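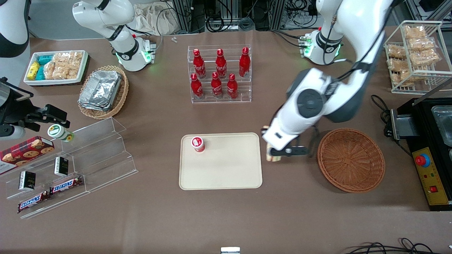

Recording a two-person interview over a bad connection

Posted June 5, 2025

Most of the interview podcasts I edit are recorded remotely, and most of the trouble I get paid to fix comes from one decision made before anyone speaks: whether the audio is recorded at each end or only at the far side of the call. I have written about microphones before. This post is about the file path, meaning where the sound is captured, in what format, and how the two halves get lined up again afterward.

The case I'll use is episode 50 of Kumer, a show about sleep and memory research that Su-bin Hong has hosted for three years. Her guest was Ravindra Rathore, who studies how people remember lists of words after a night of poor sleep. He was in a rented apartment with a connection that dropped several times during the call. The finished episode has no audible dropouts. The raw call recording has a lot of them.

What was recorded

There were 3 files. Su-bin's microphone went into her interface and was written to disk as a 48 kHz, 24-bit mono WAV. Ravindra's was recorded on his laptop in Floltotent, a small browser-based recorder that saves audio locally in chunks and uploads them when it can. The third was a recording of the call itself, both voices mixed, taken from Su-bin's machine. I call that one the reference.

The reference is never used in the final mix if I can avoid it. Its job is to show when each person heard the other. Without it you have two clean monologues and no reliable way to know how long the pauses were.

Sample rate

Ravindra's file came in at 44.1 kHz. His headset had been set to that rate by the operating system, and the recorder followed it without complaint. A mismatch in sample rate is harmless if the file header is right and your editor converts on import. Mine does. If the header is wrong, the voice comes out at the wrong pitch and speed, and you'll hear it in the first sentence.

I convert everything to 48 kHz before I do anything else and keep the originals in a folder I don't touch. Converting inside the session works too, but then the result depends on the session's settings, and I have opened old sessions on a new machine and found those settings changed.

Drift

Even with matching sample rates, two devices don't agree on how long a second is. Each has its own clock, and consumer clocks are off by a small amount that also moves a little with temperature. Over a short call you won't notice. Over a long one the guest starts answering before the question is finished, or leaves a gap that makes him sound as if he's thinking hard about his own name.

The raw recording ran 3259 seconds. I lined up the first clear word from each speaker against the reference, went to the end, and measured the gap there. Ravindra's track was late by roughly 200 milliseconds. That is enough to hear in a fast exchange.

There are two ways to fix it. You can stretch the whole track by the ratio of the two lengths, or you can cut the track at silences and slide the pieces. Stretching is quicker, and with a ratio that close to one I can't hear any damage. Cutting is safer if the drift isn't even, and here it wasn't. The chunked recording had lost a few samples at some of the chunk borders, so the error grew in small steps with flat stretches between them. I made 8 cuts, all in pauses, and moved each piece to match the reference.

To find the steps I put markers at hard consonants, mostly P and T sounds, every few minutes on both the local track and the reference. The call delay wanders, so a single marker proves very little. A run of markers that all shift in the same direction and stay there is a lost block of samples. One that shifts and comes back is the network.

Delay and crosstalk

The reference has a problem of its own. It was taken from Su-bin's side, so Ravindra's voice in it is late by the one-way delay of the call. If you match both local tracks to it exactly, you get the conversation as Su-bin heard it. I keep that version. She is the host, her reactions are timed to what she heard, and her laughs land in the right place. The cost is that Ravindra seems to wait slightly longer than he did in the room he was in. Listeners don't mind a guest who waits.

When they spoke over each other I had to choose. On one stretch about word lists they both started talking, both stopped, both apologized and both started again. I removed all of it. Su-bin asked for part of it back, and I put back one false start.

Ravindra's headset leaked a faint copy of her voice into his microphone. A gate would have removed the leak and also chopped the ends off his words, so I lowered his track by hand wherever he wasn't talking. I lower it by 12 dB and leave the room tone in. Full silence between phrases sounds like a dropped call, and on an episode with a real dropped call in its history I didn't want anybody checking their headphones.

Noise reduction

I used Veltitz at a low setting on his track only. His refrigerator cycled on partway through and stayed on for most of the section about naps. With the plugin set high, the hum was gone and so were the breathy ends of his S sounds. I let some of the hum stay.

Loudness

The mix went out at -16 LUFS integrated with a true peak ceiling of -1 dB, as stereo, with both voices in the center. I know some editors pan the speakers slightly apart. I tried it on this show last August and got email about it from people who listen with one earbud.

Speech levels I set by phrase with clip gain, then a compressor at 3:1 catching only the louder words. If the compressor is working all the time, the clip gain wasn't finished.

What I asked for next time

I sent Su-bin a short note for her guest sheet. Plug in the laptop. Set the headset to 48 kHz in the system settings before opening the browser. Close the other tabs. Leave the recorder page open until the upload bar is full, including after you've said goodbye. Ravindra did that last one without being told, and it saved the closing minutes, which the call recording has only in pieces.

She has since moved her backups to Kushwaha, where the raw files are kept for a year. The sync log from the last upload shows one file renamed on the way in, with the space in the name turned into an underscore. My import script expects the space. I'll fix the script.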